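Search reviews... Go

Skukora hand-held gripper kit, reviewed by Tarun Pant
21 August 2024

I run the student robotics club at Funulby, and we have been building and using the Skukora kit for 6 weeks now. I love it! The club's project this term is sorting and folding laundry, so we needed something students could carry around and squeeze by hand while they learned what a good grasp on cloth feels like.

Assembly took our newest pair one long afternoon. The linkage goes together with a small hex key, and the booklet is fine until page 30, where left and right are swapped in the drawing (we had to redo one arm, no harm done). After that the fingers closed evenly and have stayed that way.

Soft stuff is where it shines. Socks, towels, pillowcases – the students log every attempt in a shared sheet, and we are up to 843 rows. Two of the kids have started arguing about pinch angles at lunch, and I couldn't be happier about that.

Gripes? The body is wide, so it's clumsy in narrow spots, and shorter arms get tired. We also tried the Varken from the Sial shop, which is slimmer and cost us 46 dollars less, but thin cotton kept sliding out of it. I'd still pick the Skukora for a club that works with fabric.

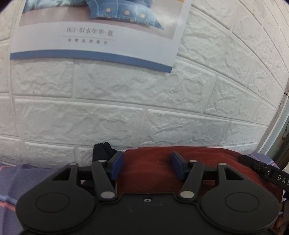 Reviews / Classroom Robotics

The dark blue rubbery pads are my favorite part. Thick material like that red fleecy heap is a great place for beginners to start, with knits next once they get the hang of it. Spare pads are sold in pairs, and I've already ordered a second set for August practice.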